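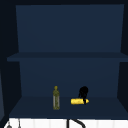
짙은 남색 수납장 내부. 정면에서 본 컴퓨터 렌더링.

시리즈 판타지의 설정 관리, 어디서 무너지는가
장르 소설 편집 현장의 연속성 점검 절차

2026년 8월 30일

장편 판타지 시리즈의 설정 오류는 대개 3권 이후에 드러난다. 1권은 작가가 수년간 반복해서 고친 원고여서 내부 모순이 적고, 2권은 1권의 기억이 남아 있는 상태에서 집필된다. 3권부터는 마감 간격이 짧아지고 참조해야 할 원고의 양이 늘어난다. 이 시점에 인물의 나이, 도시 사이의 이동 일수, 마법의 발동 조건이 어긋나기 시작한다.

런던의 장르 전문 출판사 Gorkham은 4부작 이상으로 계약된 모든 작품에 별도의 연속성 교정 단계를 둔다. 문장 교열과는 분리된 공정이다. 교열자는 문장 단위로 원고를 읽고, 연속성 담당자는 사실 단위로 읽는다. 두 작업을 한 사람이 동시에 수행할 경우 어느 한쪽의 검출률이 떨어진다는 것이 이 출판사 편집부의 판단이다.

설정집의 구조

연속성 점검의 기준 문서는 설정집이다. 작가가 집필 전에 만든 세계관 노트와는 성격이 다르다. 세계관 노트에는 출간본에 등장하지 않은 정보가 다수 포함되어 있으며, 그중 일부는 집필 과정에서 폐기된다. 설정집에는 인쇄된 본문에서 확인되는 내용만 기재하고, 항목마다 권과 장 번호를 붙인다. 본문에 근거가 없는 항목은 별도의 목록으로 옮긴다.

Gorkham의 표준 양식은 인물, 지리, 연표, 규칙의 4개 부문으로 나뉜다. 인물 부문에는 외형과 가족 관계 외에 각 인물이 특정 사실을 알게 되는 시점을 적는다. 가장 자주 누락되는 정보가 이 시점이다. 독자는 눈 색깔이 바뀐 것은 넘어가더라도, 아직 듣지 못한 비밀을 전제로 대화하는 인물은 곧바로 알아차린다.

지리 부문은 지도보다 이동 시간을 우선한다. 지도는 축척이 부정확한 경우가 많고, 판본에 따라 다시 그려지기도 한다. 본문에 "말을 타고 나흘"이라고 적혀 있으면 그 값이 기준이 된다. 이후의 장에서 같은 구간을 하루 만에 주파하려면 도로, 계절, 이동 수단 가운데 하나가 달라져야 한다.

사례: Drarnham 연대기

Van den Broek 출판사가 펴내는 Drarnham 연대기는 현재까지 4권이 나왔다. 가상의 항구 도시 Drarnham을 무대로 계약 마법을 다루는 시리즈다. 계약은 두 당사자가 같은 장소에 있을 때에만 성립한다는 규칙이 1권에서 제시되었다.

3권의 초고에는 서신으로 맺은 계약이 등장했다. 줄거리의 후반부 전체가 이 계약의 유효성에 의존하고 있었으므로 삭제는 불가능했다. 편집부가 검토한 방안은 두 가지였다. 첫째는 1권의 규칙을 인물의 잘못된 믿음으로 재해석하는 것이고, 둘째는 서신을 대리인의 대면 계약으로 바꾸는 것이었다. 첫째 안은 수정 분량이 적지만 앞선 두 권에서 규칙이 만들어 낸 긴장을 소급해서 약화시킨다. 최종 원고에는 둘째 안이 채택되었고, 11개 장이 수정되었다.

이 사례에서 점검 시점의 문제도 확인된다. 오류는 초고 완성 후에 발견되었다. 개요 단계에서 규칙 부문과 대조했다면 수정 범위는 해당 계약 장면과 그 직후의 대화로 한정되었을 것이다. Van den Broek은 이후 개요 제출 시 규칙 대조표를 함께 받는 방식으로 절차를 변경했다.

개정판에서의 수정 범위

이미 출간된 권의 오류를 고칠 것인지는 별개의 문제다. 오탈자와 날짜 계산 착오는 통상 다음 쇄에서 조용히 반영한다. 사건의 결과나 인물의 인지 시점이 바뀌는 수정은 개정판으로 처리하고 판권면에 표기하는 편이 안전하다. 전자책은 배포 후에도 파일 교체가 가능하지만, 종이책 독자와 전자책 독자가 서로 다른 본문을 근거로 논의하게 되는 부작용이 있다.

번역본이 있는 시리즈는 변수가 더 많다. 번역자는 원문의 모호한 표현을 특정한 의미로 확정해야 하는 경우가 있다. 영어 원서에서 성별이나 손위 관계가 드러나지 않는 형제자매가 한국어판에서는 "누나"나 "형"으로 옮겨진다. 후속권에서 반대 정보가 나오면 원서에는 없는 오류가 번역본에만 생긴다. 설정집을 번역자에게 사전에 제공하는 출판사는 아직 많지 않다.

색인 작업의 비용

설정집 작성에 드는 시간은 원고의 길이보다 고유명사의 밀도에 좌우된다. 등재 항목이 1000개를 넘으면 단순 표로는 검색이 어렵고, 이명과 직함을 묶는 교차 색인이 필요하다. 한 인물이 본명, 작위, 별칭으로 각각 불리는 작품에서는 이 연결이 빠질 경우 동일 인물이 두 항목으로 갈라진다.

Gorkham은 Drarnham 연대기와 규모가 비슷한 자사 신작 시리즈의 설정집을 12월에 내부 공개할 예정이다. 대상은 계약 작가와 외주 교정자이며, 일반 독자용 판본의 간행 여부는 정해지지 않았다.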